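About Porum

Porum tests household and shop-floor machines and writes up what they can and cannot do. We are a small company in Drasstead. We do not make robots and we do not sell them. People who are thinking of buying one, or of building one, pay us to find out whether it will do the job.

The question we get asked most is whether a machine can do the chores yet. The short answer is some of them, some of the time, if the room has been set up to suit. A floor can be vacuumed. A pallet can be moved from one marked bay to another. Putting the shopping away is a different matter, and so is clearing a table after a family has eaten at it.

How we started

The company grew out of a repair workshop on Charpentier Yard. We fixed packing machines for food firms, and customers kept asking us whether a robot arm could take over a particular bench. We began trying it for them in the evenings. In July the packing season is slack, so one summer we gave the whole month to it, and after that the repair work was slowly wound down. The yard is still our address. The sign over the door still says repairs and we have not got round to changing it.

What we do now

Most of our work is on small tasks that a person does without thinking: opening a drawer, taking a tin or a can out of it, closing it again, wiping down, folding a tea towel, filling a shelf from a box. We keep a list of 13 chores and every machine that comes to us is put through as many of them as it claims to manage. The list has not changed for a while, as we want this year's results to sit next to last year's.

We work in simulation first and on the bench afterwards. A drawer job will be run 2,000 times on the computer with the drawer and its contents shifted a little each time. If it looks good enough we move to real furniture and run it 800 times. The second figure is lower as real handles work loose and someone has to put everything back.

Results on the bench are nearly always worse than on the screen. Drawers stick. Cans roll to the back. Light from the window falls across a worktop and a camera that was happy in the morning is lost by lunchtime. We report both sets of results side by side and say plainly where they part.

Stisameo

Stisameo is our own test kit, and we use it on every job. It covers the simulated rooms, the chore list and the scoring sheets. A chore scores from nought to 8, and a machine gets nothing for finishing if a person had to step in. Clients may borrow the kit and run it themselves, though we ask them to send us their failures as well as their successes.

Where things stand

Single steps are going well. Picking up one known object from one known place is close to being ordinary. Long chores are still poor, as one slip early on spoils everything after it. We would not advise anybody to buy an arm for their kitchen at present. For a shop floor with the same box in the same place all day, we often say yes.

Visits

We are open to visitors by appointment. Please write first and tell us which chore you have in mind.

Page last updated Tuesday, March 23, 2021 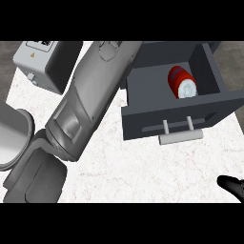

Comment from a reader: I run a stockroom and would settle for something that could tidy one drawer and leave the rest to me. Do you test second-hand arms, or only new ones?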